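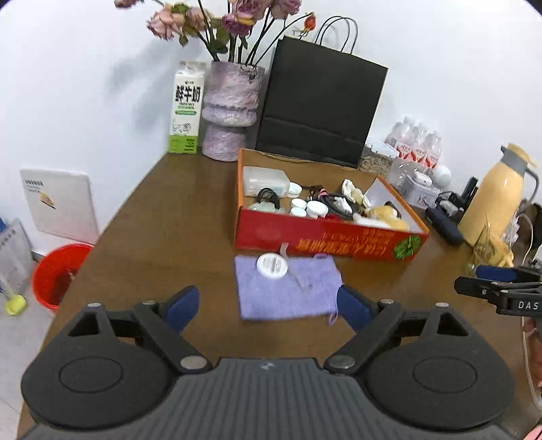 Garra manual do projeto Odia aberta em volta de uma toalha lilás, com uma pequena tampa branca em cima do tecido.

Início > Imprensa > Clubes e competições

COMUNICADO DE IMPRENSA

Clube de robótica Handen apresenta o projeto Odia e confirma participação na Taça Pettigrew

Lodel, 17/01/2025 – O clube estudantil de robótica Handen, do Instituto Técnico de Lodel, apresenta hoje ao público o projeto Odia, um trabalho de 21 estudantes sobre a manipulação de objetos domésticos. Com ele, o clube confirma também a sua inscrição na Taça Pettigrew, competição entre escolas técnicas em que participam nesta edição 14 equipes.

O projeto Odia estuda uma pergunta simples de formular e difícil de resolver: como ensinar a um braço robótico os movimentos que uma pessoa faz numa mesa de casa, entre objetos de tamanhos e materiais muito diferentes. Os estudantes realizam as tarefas com garras manuais, uma em cada mão, e os movimentos ficam registrados para o treinamento posterior do programa de controle.

Na mesa de trabalho encontram-se coisas comuns. Há uma toalha de tecido felpudo, potes brancos pequenos com tampa, cabos enrolados, uma garrafa térmica e um boneco de pelúcia. O regulamento interno do clube pede que a mesa não seja arrumada especialmente para a gravação.

«No primeiro semestre nós gravamos tudo com uma mesa limpa e um objeto só. Os resultados eram bonitos, mas o programa se perdia quando aparecia um cabo ao lado do pote», explica Valentina Ibarra, coordenadora do clube Handen. «Em setembro decidimos começar de novo, com a mesa cheia. Perdemos algumas semanas de trabalho e foi uma discussão longa entre os alunos, mas eu considero que foi a decisão correta.»

Desde essa mudança, o grupo completou 418 gravações. Cada uma delas recebe uma ficha com a tarefa, o nome do estudante que operou as garras e uma nota sobre a qualidade do movimento. As gravações com nota insuficiente não são apagadas. Ficam guardadas numa pasta separada, e os alunos do primeiro ano as utilizam para aprender a reconhecer erros de pega, por exemplo quando os dedos da garra se fecham antes de chegar ao objeto.

As tarefas mais difíceis

Segundo a equipe, os objetos pequenos e planos continuam a ser os mais complicados. Uma tampa de pote deitada sobre uma toalha oferece pouca altura para os dedos da garra, e o tecido pode ser pinçado junto com ela. O grupo de tarefas têxteis trabalha por isso em duas sequências distintas: na primeira, a tampa deve ser retirada sem deslocar a toalha; na segunda, a toalha é levantada pelas duas bordas, com a tampa já colocada ao lado.

Um outro grupo ocupa-se dos objetos dentro de caixas. Aqui o problema é o espaço – a garra é larga, e a abertura dos braços precisa ser escolhida antes de entrar na caixa. Os estudantes preparam uma tabela de aberturas por objeto, que será publicada com a documentação do projeto.

A Taça Pettigrew

Na prova principal da Taça Pettigrew, cada equipe dispõe de 20 minutos para que o seu sistema organize uma mesa preparada pelo júri. As equipes não conhecem antes a lista completa dos objetos. Além da prova prática, há uma apresentação oral e a entrega de um relatório técnico, que neste ano passa a ter o mesmo peso na pontuação.

O clube Handen participou na edição anterior e não chegou à fase final. «O nosso relatório era fraco e nós sabíamos disso», diz Valentina Ibarra. «Agora temos duas alunas que se dedicam somente à documentação, e elas assistem a todas as sessões de gravação.»

As sessões do projeto realizam-se no laboratório do instituto, depois das aulas. Professores de outras escolas que desejem assistir podem marcar uma visita com o clube. Para a imprensa, estão disponíveis entrevistas com a coordenadora e com os estudantes, com autorização prévia das famílias no caso dos menores de idade.

Sobre o clube Handen

O Handen é o clube de robótica do Instituto Técnico de Lodel. É aberto a alunos de todos os cursos e não exige conhecimento anterior de programação.

Contato para a imprensa: Valentina Ibarra, coordenação do clube Handen, Instituto Técnico de Lodel

Este site utiliza cookies para melhorar a sua navegação. Aceitar | Configurar preferências

© Clube Handen – Instituto Técnico de Lodel | Contato | Voltar ao topo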